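Lukamgate Senior College > Food Studies > Student Projects > Year 12

Fresh Ground or Pre-Ground: Can Ordinary Drinkers Tell?

Project report by Barış Gökçe
Supervising teacher: Recep Güneş

1. Why I did this

My uncle will not drink coffee that was ground more than a few minutes before. He says it tastes like cardboard. When I asked him how he knew, he said anyone could tell, and when I asked whether he had ever tried it without knowing which was which, he changed the subject. The bag of beans on his bench says the same thing in nicer words. So does the box the grinder came in.

I don't doubt that ground coffee changes as it sits. Open a tin that has been in the back of the pantry for a year and you can smell that something has gone missing. What I doubted was the size of the claim. People talk as if the coffee is ruined by lunchtime, and the ones who talk that way have often just paid for a grinder.

My question was narrow. If you take one bag of beans, grind half of it now and half of it right before brewing, and make plunger coffee from both, can ordinary drinkers pick the odd cup out?

2. What I read first

Most of what I found was written by people selling something. I read a lot of roasters' pages and a lot of forum posts, and hardly any of them mentioned a blind tasting. The usual argument goes: ground coffee has more surface, more surface means more contact with air, air makes coffee stale, so ground coffee is stale. Each step is fair enough. None of it tells you how long it takes before a person with a mug would notice.

There were also articles that put numbers on how much aroma is lost in the first quarter of an hour. I followed three of these back as far as I could and they all ended at another article saying the same thing with no test behind it. I have left the numbers out of this report for that reason.
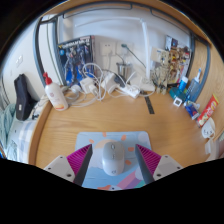
Mr Güneş suggested I look at how food companies test whether a recipe change is noticeable, and that was where I found the triangle test. Each taster gets three cups. Two are the same and one is different, and they have to say which is the odd one. Somebody who is only guessing will be right one time in three. It is a dull method, but it doesn't ask anyone to describe "notes of stone fruit", and I liked that.

3. Materials

Beans: one bag of the Drarnar medium roast, bought from Güler, the café near the station. I picked it as it is what a lot of families here drink. The bag had a roast date on it.

Grinder: a Fidley hand grinder, borrowed from my uncle. He was happy to lend it as he was sure of the result.

Plungers: two glass plungers of the same size, washed the same way.

Other: kitchen scales, a thermometer, a kettle, plain white cups, filtered water, and an airtight jar for the pre-ground coffee. I used the jar because most people at home use a jar or a clip on the bag. Leaving the coffee open on a plate would have made the difference bigger, and I think that would have been cheating.

4. Method

Half the bag was ground and put in the jar, which stayed in a cupboard for 17 days. The other half was kept as whole beans in its own bag, rolled down and clipped, in the same cupboard. So both halves were the same age from roasting and only the grinding was different. A few online comparisons get this wrong. They put an old supermarket tin against beans roasted last week and then give the grinder the credit.

The grinder setting was marked with tape and not moved. On the tasting day I ground the second half just before each brew. Water went in at 90 degrees and both plungers were left for 5 minutes before pressing. I poured at the same time and let the cups cool a little so that nobody was choosing by heat.

There were 13 tasters, mostly students from my year and a few teachers. All of them said they drank coffee at least a few times a week. They were given three cups with letters on the bottom, in an order I drew out of a bowl beforehand. They could go back and forth between cups and take a sip of water in between. No milk, no sugar. I asked them not to talk to each other or pull faces, and most of them managed it.

Mr Güneş handed the cups over while I stayed at the kettle. I knew which coffee was which and he didn't. I wanted it that way since I don't trust my own face much either.

After the triangle test I did a second round that I did not tell people about in advance. Each taster got two cups with labels facing them, one saying FRESH GROUND and one saying PRE-GROUND. Both cups held the pre-ground coffee, out of the same plunger. I asked which they liked better. Mr Güneş approved this on the condition that everybody was told afterwards, and they were. 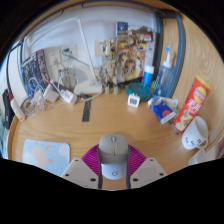
I typed the answers in after school with the score sheet next to me, and checked them twice. On the first check I had one taster down under the wrong letter. It made no difference to the total, but it did make me wonder how many spreadsheets behind big claims have been checked even once.

5. Results

Triangle test: five of the 13 tasters picked the odd cup. Pure guessing would give you a bit over four on average. If you had a room full of people who could taste no difference at all and ran this test again and again, you would get five or more right a bit under half the time. To say with much confidence that the group could tell, I would have needed eight.

Of the five who were right, two said they were sure. Of the eight who were wrong, three said they were sure. One of those three told me the odd cup was "flat and papery" and that it was obviously the old stuff. It was the fresh coffee, from the same plunger as the cup beside it.

Labelled test: nine of the 13 preferred the cup labelled FRESH GROUND, two preferred the one labelled PRE-GROUND, and two said they were the same. The last two were right.

Comments on the cup marked fresh included "smoother", "more flavour", "brighter" and "less bitter". Comments on the cup marked pre-ground included "a bit dusty" and "tastes like camping". I'd remind the reader that it was one coffee.

6. Discussion

My result does not show that grinding fresh makes no difference. Thirteen people is a small group and a small real difference could easily hide in there. If a third of my tasters could truly tell and the others were guessing, I might still have missed it. What I can say is that the difference was not so large that anyone could pick it, and "anyone could tell" was the claim I started with.

The smell was another matter. When I opened the jar and then ground the new beans beside it, I thought the fresh grounds smelled much stronger. I was not blind to it though, so by my own rules that counts for very little. I should have done a smell test with dry grounds in covered cups, and I didn't think of it until the beans were gone.

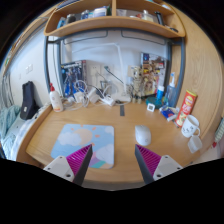 Plunger coffee may also be a forgiving way to brew. My uncle says espresso would show up the difference straight away. He may be right. Espresso depends on how fast water gets through the grounds, and it is possible that stale grounds behave differently in the machine as well as in the mouth. I don't have a machine and the café did not want 13 people at the counter arguing over small cups, which is fair.

He also said my tasters had no palate. This is harder to answer. I could run the test on people who call themselves coffee experts, and I would like to, but the advice on the bag is not printed for experts. It is printed for people like my tasters. If only a trained person can taste the benefit, the bag ought to say so.

The labelled test bothers me more than the triangle. It took one word on a cup to get most of the group to taste something that wasn't there, and these were people who had just sat through a blind test and might have been expected to be on their guard. I don't think they were lying or being silly. I did the same thing myself in a practice run when my sister swapped the stickers on me — I wrote half a page on the difference.

7. Problems with the test

The jar was opened only once. At home you would open it every morning, and that could matter.

The hand grinder isn't very even. A better grinder might make a bigger difference between the two, or it might not.

Tasters who came last had cooler cups than those who came first. I tried to keep this even by brewing in batches, but the last batch waited while someone finished a phone call.

Some tasters were friends and may have guessed which way I leaned. I had been going on about this for most of May.

8. What I would do next

A longer gap before tasting, with several jars of different ages, to find the point where people begin to notice. There must be one. I would also use more tasters, have each of them do the triangle more than once, and add the smell test.

As for buying a grinder, mine would be a cautious answer. If you enjoy grinding and like the smell in the kitchen, go ahead. If you are doing it because you were told your coffee is cardboard, get someone to pour you three cups first. My uncle has been offered this twice now and is still thinking about it.

Thanks to Mr Güneş, to the tasters, and to the staff at Güler.

More student projects
Does Salting Eggplant Do Anything?
Home Brand and Name Brand Tomato Sauce Compared
How Long Does Cut Mint Last in Water?
Sourdough Starters: Flour Type and Rise
What "No Added Sugar" Means on Juice Labels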